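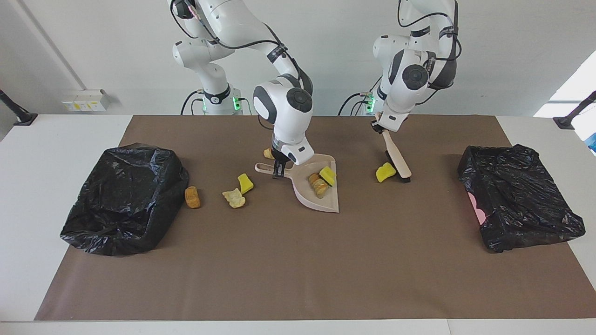 Flindarholm Tabletop Cleaning Set: data card and equipment planning notes

Maintained by: Usman Hashmi (data), Lauri Ruotsalainen (equipment and purchasing)
Release: second
Last revised: 15th October

Purpose of this document

This file accompanies the Flindarholm Tabletop Cleaning Set. It is written for two groups of readers: those who intend to use the recordings, and those who have been asked to prepare a budget for a comparable two-arm station. The second group has become the larger of the two since the first release, and the sections on purchasing and planning have been extended accordingly.

Prices are not given. Our purchases were made under a framework agreement whose terms are confidential, and the amounts would be of little use to a buyer outside it. Quantities, replacement intervals and order of purchase are given wherever we hold a record of them.

Contents of the set

Episodes: 2,110
Episodes passed by both reviewers: 1,657
Task families: 8
Operators: 12
Views: fixed view of the station; head view
Other channels: joint positions, gripper opening, operator code, task code

The 1,657 passed episodes are listed in the file passed.csv. The remainder are supplied in full and are marked with a reason code. Users who train on the whole set should read the reason codes first, as a number of episodes were held back for faults in timing between the two views and not for any fault in the handling.

The sweeping family

Of the eight task families, sweeping places the heaviest demand on equipment and is the one on which most of our planning was based. One arm holds a dustpan and the other a brush. Small pieces of sponge, crackers and other food-like scraps are laid on a brown paper mat between two black rubbish bags. The operator is asked to gather the pieces into the dustpan and to discard the contents in a bag.

The family requires both arms for most of its length. A station with a single arm cannot be used to repeat it, and a buyer who expects to add the second arm in a later financial year should plan to begin with one of the other families.
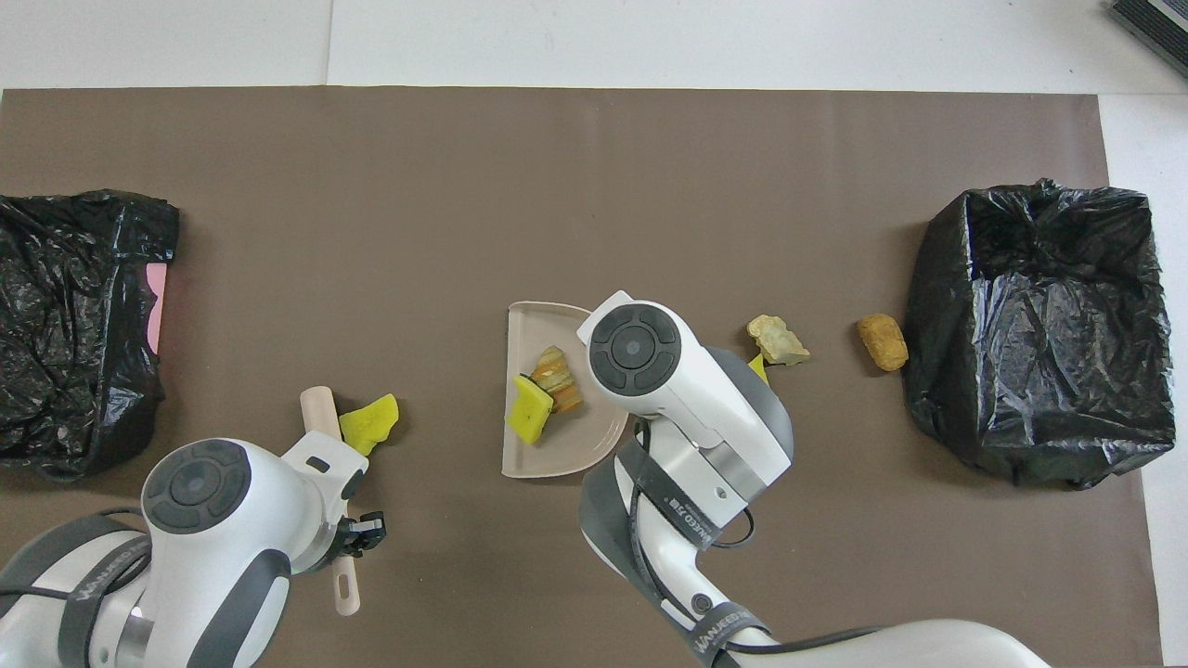 Hand tools are held by the grippers directly. No adaptors were bought, and the budget line that had been set aside for them was moved to spare gripper fingers. We recommend that any buyer test ordinary household tools before committing funds to special fittings. Handles vary a good deal in thickness and finish between suppliers, and a dustpan that one operator finds easy to hold level may be rejected by the next. Brushes and dustpans of more than one pattern were bought, and the tool code in each episode record shows which were in use.

Order of purchase

The station was bought in three stages. We set them out as they took place, with remarks on what we would change.

Stage one: table, arms, mounts and power. The table should be ordered before the arms. Ours arrived last, and the arms remained in their crates for the whole of March. The depth of the table top governs how far the arms can reach towards the front edge, and a supplier should be asked to confirm this against a drawing.

Stage two: cameras, mounting arms, computers and storage. Storage was underestimated. The first plan, known internally as Lostik, allowed for one copy of the recordings and a working margin. It was replaced by the Putura plan, which provides for two copies held in separate rooms. Readers preparing a budget should start from the second figure. Retrofitting the storage cost us more in staff time than in hardware.

Stage three: consumables and spares. This stage has no end date and should be entered as a recurring cost.

Consumables

The following are treated as consumables at Flindarholm and are reordered each quarter:

Brown paper for the mat
Black rubbish bags
Sponges, for use whole or cut into pieces
Crackers and other scrap items
Dustpans and hand brushes
Gripper fingers
Cable straps

Paper and bags are the largest items by volume. The paper is replaced when creases begin to catch the bristles or the lip of the dustpan. Bags are replaced whenever they no longer stand open. Gripper fingers are the largest item by value, and a full spare set for both arms should be on the shelf before recording begins. Lead times for fingers have been longer than the supplier's catalogue suggests.

Real crackers break up in use and leave crumbs. Time for cleaning between episodes should be entered in the staffing plan. It was omitted from ours in the first year.

Staffing

Twelve operators contributed to the release. Each was trained over two days before any episode was kept. The training days carry the full cost of the station and yield no usable recordings, so a plan that divides total cost by total hours will give a figure that is too low. A second person is present at all times to reset the table and to stop the arms if required. This post should be budgeted as a full one.

Maintenance and insurance

The maintenance contract is held with Saarinen and covers the arms and grippers. It does not cover cables. Cables run along the outside of the arm links and should be inspected at the start of each session. The insurer asked for a written stopping procedure and a record of each inspection, and both are included in the folder named procedures.

Buyers should establish early whether their own insurer regards the station as laboratory equipment or as machinery. The answer affected our premium and the type of floor marking we were asked to provide.

Known limits of the data

All episodes were recorded in one room with daylight from a window. Brightness varies during the day, and no correction has been applied. The black bags reflect light along their folds, which has caused difficulty for some segmentation tools. Objects are partly hidden by the arms in the head view for portions of many episodes. Task codes in the first release contained errors in the wiping family; these have been corrected, and users of the earlier files should replace them.

Suggested use

The set is suited to the study of two-handed tool use and to the comparison of fixed and head views. It may also be used to estimate episode length and reset time when planning a new station. It should not be used to support claims about cleaning performance in homes or in food premises.

Access and enquiries

Requests for access are handled by Usman Hashmi. Questions on purchasing, including requests for the blank planning sheet, should be addressed to Lauri Ruotsalainen. Please state the number of arms and the floor area available, and whether the order must be completed within a single financial year.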